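Search this journal
Search
Advanced search

3.2 How people sort what they own

The most exciting result of the first round of visits came from the way people talked about their storage. We had gone in expecting to hear about shelves and drawers. What we heard about, over and over, was the container of last resort: the box under the stairs, the tub behind the door, the deep drawer in the kitchen that holds string, batteries and the spare key for a bike sold years ago. Every one of the 65 households had at least one, and most people could tell us a lovely story about how it started.

Across the full set of visits we logged 3,965 objects kept in mixed containers. Mwajuma Waweru and Idrisa Nyanda coded each entry on their own, using the scheme Maya Azar had first tried out in the Gachanja pilot, and then met to settle the entries they had coded differently. The scheme has eight object groups (tools, fasteners, paper, textiles, toys, cords, kitchen items and "other") and five reasons for keeping. We were delighted by how well the five reasons held up. Only "might be useful" needed splitting in the discussion, where people clearly meant two things by it: useful to me, and useful to someone I know.

That second meaning deserves more attention than it has had. One retired plumber in Cirkura kept a tub of tap washers entirely for his neighbors, and could name the kitchen each size was meant for. Kariuki and Goossens, who did the interviews there together, noted that he spoke of the tub as a kind of service – open to anyone who knocked. Similar accounts came up in homes of every size, and they fit poorly with the older view of mixed storage as simple neglect.

Container shape mattered too. Open-topped bins were searched by hand and by sight at once, and people reached in from whichever side was closest. Lidded boxes were opened far less often, and their owners were much worse at recalling what was inside. Figure 4 shows a large open-topped bin of the general form we mean, on a tabletop.
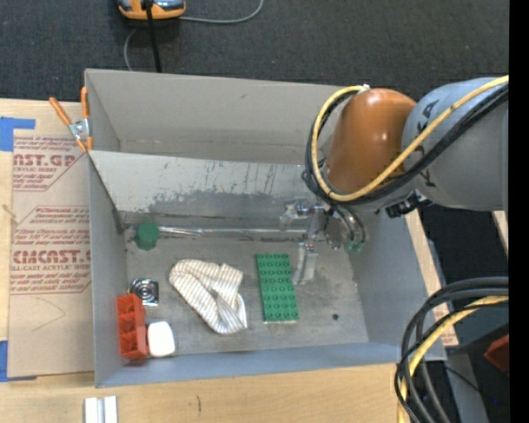

Figure 4. Large grey open-topped bin on a light wooden tabletop.

3.3 Recall and the order of layers

We asked each participant to name what was in the container before looking. People did wonderfully well with the top layer and with the very oldest things at the bottom, and poorly with everything between. Several laughed out loud when the middle came into view! The pattern was strongest for cords and paper, and weakest for toys, which parents seemed able to place at almost any depth. The Erkix diary entries, written by participants in December, show the same gap in the middle, and we return to them in Section 4.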